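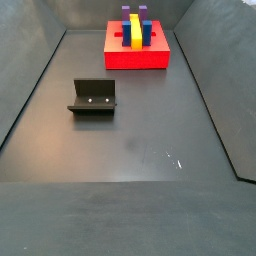 Notes on the Red Base Puzzle

June 2023

This entry continues the record of assembly puzzles kept at the house in Lerkcombe. The previous entry dealt with the flat tray puzzles and their storage. The present one concerns a single set, listed in my catalog as number 695 and known in the household simply as the red base puzzle. It came in December with a box of mixed pieces bought from the Nitach exchange, without a lid or any printed instructions, and it was not clear at first that the parts belonged together.

The set consists of a low rectangular base in red and a number of colored blocks that are meant to be built up on it. A cross-shaped slot is cut into the top of the base. The colors I have used in the catalog are purple, blue, yellow and green, and readers who keep similar records are advised to list pieces by color first and by form second. I began the other way and had to rewrite the entire sheet.

The Upright Arrangement

The arrangement with which I usually begin places the blocks on end. The yellow block goes at the center with its lower end down in the cross, a blue block goes to either side of it, and the two purple blocks stand behind the blue ones. In this form the cluster is close to symmetric and the yellow block serves as a center line for everything else.

I make no claim that this is the maker's intended order. The Bajpai guide to assembly puzzles, which I consult for most sets of this kind, gives a short chapter to slotted bases and recommends that the piece which engages the slot be placed before any other. I have followed that advice and found it sound. When the yellow block was left until later, its neighbors had to be moved apart again to admit it, and the purple ones were usually knocked over in the process.

Two further remarks on this stage. The blue blocks should be set down straight and not slid in from the side. The purple blocks are best placed by a person seated directly in front of the base, as a small turn in either one is difficult to notice from an angle and becomes a nuisance later on.

The Green Arch

The green piece requires separate treatment. It is shaped like an upside-down U, with a thick beam across the top and a leg at each end, and it is by some margin the piece that visitors pick up first. Children at the Ninduton open afternoon treated it as a bridge, a doorway and a stable, and several of them had to be persuaded to give it back.

For building purposes the opening between the legs is the part that matters. A long yellow bar laid flat can run beneath the arch, with the legs coming down on either side of it, and this gives a second and quite different way of using the set. I now regard the flat arrangement as the better introduction for a new builder, since it asks for less precision than the upright one and there is less to fall over.
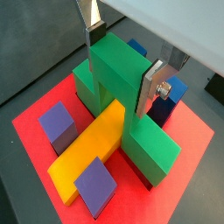 The green arch over the yellow bar.

Some care is needed in lowering the arch. It should be held by the top beam and brought down level. If one leg arrives before the other, the bar tends to be pushed out of line, and the builder is then tempted to correct it with the arch still in the other hand. It is preferable to lift the arch away, straighten the bar, and begin again. I have written this instruction on the card kept with the set, and it has been ignored by almost every adult to whom I have handed it.

The question of whether the arch belongs on the base at all, or whether it was intended to stand beside it, was raised in correspondence after my earlier entry. My own view is that both are acceptable. The arch stands well enough on a plain tabletop, and when it is placed next to the base with the upright blocks behind it the whole takes on the appearance of a small town gate. The Bajpai guide shows nothing comparable, but its section on arches is brief and seems to have been written with larger sets in mind.

Mixed and Partial Builds

A partial build can be as instructive as a complete one. One that I return to has four blocks upright on the red base: the two purple ones at the back, the yellow in the middle, and a single blue in front of the yellow. The green arch is kept in hand until a position for it has been settled. This leaves part of the top free and makes it possible to study how the pieces relate before the cluster becomes crowded. 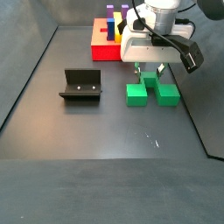
Table and Surroundings

The surface on which a set of this kind is used deserves more attention than it generally receives. I favor dark gray. Against it the red of the base and the green of the arch are easily picked out, and a yellow piece can be found at once even in poor evening light. Purple and blue are less well served, and I have more than once recorded a purple block as missing when it was within reach of my hand. A pale cloth was tried during the winter and was withdrawn after a week. It wrinkled under the base, and the blocks leaned.

It is also my practice to clear the area directly in front of the base before starting, and to set waiting pieces to one side in the order in which they will be needed. This is a habit carried over from jigsaw work, where I once had 2000 pieces on one table and no order whatever among them.

Storage and Record

The set is kept in a shallow drawer, with the base at the bottom and the blocks laid on their sides above it. The arch goes in last. I attempted for a time to store a yellow bar inside the opening of the arch, which saved space but meant that the two were always taken out together, and builders then assumed that they formed one piece.

The catalog sheet for number 695 now carries the following entries: the colors and forms of all the pieces, a sketch of the slot, the upright arrangement, the flat arrangement, and the partial build described above. The box for the name of the maker remains blank. If any reader of these pages owns a set with the same cross-shaped slot and a green arch, and can supply a lid, a leaflet or so much as a torn corner of one, I would be grateful for a copy and will gladly pay the postage.

The next entry will return to the tray puzzles, where there are corrections to be made to the measurements given in the spring. The error was mine. I had used the wrong edge of the ruler.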